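Gualtiero Grasso starts most Thursdays by emptying a box onto a table. He runs data collection at Jendska, a small robotics shop in Fesesberg, and the box holds whatever the arm will be learning to pick up that week.

"People ask about the model first," he says. "I spend my time on the table."

His team has recorded 1511 demonstrations since February, each one driven by a person. An operator gets 12 tries with a layout before someone changes it. Failed grasps stay in, with a label.

"We threw those out at first — that was a mistake. The arm never saw how to recover."

Soft things take the longest. A box has edges you can plan for, Grasso says, but a pouch changes shape every time you put it down.

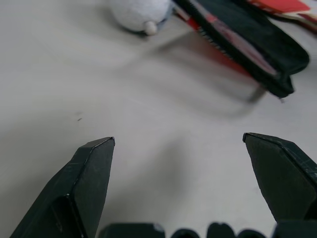
"And if it's open, that's a different problem again," he says. "You can pinch the fabric or you can catch the zipper. I want both in the set."

He keeps seven layouts back for testing. The operators don't get to practice on them, and neither does he.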